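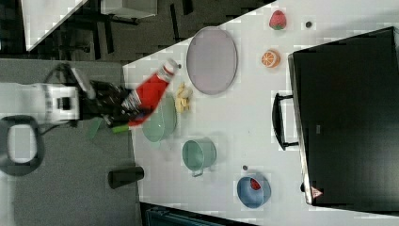

Red squeeze bottle and black gripper, edge of the white table

Plate reader retention in Flonness — 12 months?? who voted for this

curbside_ref
Posted 2024-08-22
Ok so went through the council packet last night. Flonness signed with Nonix back in April for the plate readers, first set goes up on Cárdenas Avenue by the bridge. Everyone at the meeting kept saying "30 days, 30 days." Contract says 12 months. Page 41. The 30 days is in the slide deck, and the slide deck isn't attached to anything.

Also no warrant needed for a lookup. Officer types a reason in a box. Any reason, far as I can tell.

Anyone here done a records request on one of these? State law says almost nothing about readers, so it's all down to the ordinance, and the ordinance is two paragraphs long.

mudflap_72
12 months is long but not crazy. Cistarach has the same vendor and they keep it longer I think. They got a stolen truck back off it. Mine, as it happens. So forgive me if I don't cry over this one

curbside_ref
Glad you got the truck. When did they find it tho, day 2 or month 11?

mudflap_72
day 4

curbside_ref
Right so 30 days would of been fine

oldfilings
I did the Cistarach request two years ago. Asked for the search audit log, just the log, no plates. They wanted 495 dollars up front for "review and redaction." Appealed, got it down to nothing in the end, took most of a summer. What came back was 1061 searches and in the reason column a whole lot of them said "inv" or just a period. One said "test test."

Things I'd do differently, for whoever files in Flonness:

1. Ask for the audit log by its name in the contract. Vendor calls it a "user activity export." If you say "records of surveillance" they'll tell you there are none.

2. Ask for the sharing list separately. Seperate request, separate day. Combined requests get the longer deadline and the bigger fee.
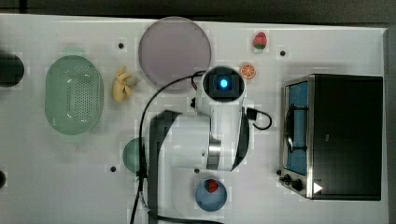
3. Get the contract AND the amendments. Ours had a one page amendment that let outside agencies search our data by default. Nothing about it in the minutes.

4. Don't ask for plate reads. You will lose, and tbh you should lose, those are other people's movements.

tallgrass_notary
Disagree w/ no. 4 a bit. You can ask for reads on your OWN plate. Some places say yes some say it's an investigative record. Worth a try, costs a stamp.

oldfilings
Fair. Own plate only. But then you've handed them your plate and your name on one sheet of paper, up to you

mudflap_72
they already have that its called registration lol

ninefold
Bigger issue to me is the contract vs ordinance thing. If the ordinance is silent on retention then the contract number controls, and the chief can change the contract setting with an email. Check for a clause like "as configured by customer." If that's in there then neither 30 days nor 12 months means anything, it's whatever the dropdown says this week.

curbside_ref
Checking. Yep. "Retention period as configured by Customer, not to exceed twelve months." So 12 is the ceiling. What's it set to right now? No idea. Called the clerk, she said ask the PD, PD said ask the clerk.

ninefold
So put that in the request. "Documents sufficient to show the current retention setting." A screenshot would satisfy it. They can't charge you for a screenshot. Well, they can try.
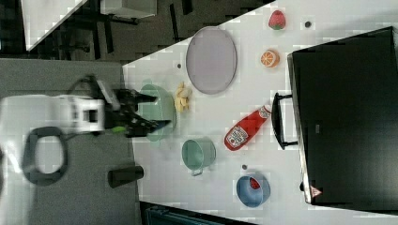 And same letter to your council member, asking for one sentence in the ordinance: retention shall not exceed 30 days absent a case number. Short, and they already said 30 out loud at the meeting so it's hard to vote against.

tallgrass_notary
I'd want a warrant rule too for anything older than a week or so

mudflap_72
warrant to look at a plate that's hanging on the outside of the car? come on. a cop can stand on the corner and write it down

tallgrass_notary
One cop, one corner. Not every corner, kept for a year and searchable from Cistarach.

mudflap_72
ok the searchable by other towns part I'll give you. dont love that

curbside_ref
Filing tomorrow. Three letters — audit log, sharing list, retention setting. Will post whatever fee they quote. If anybody has the wording oldfilings used on the fee appeal pls paste it

oldfilings
Will dig it out tonight. It's a scan so ignore the coffee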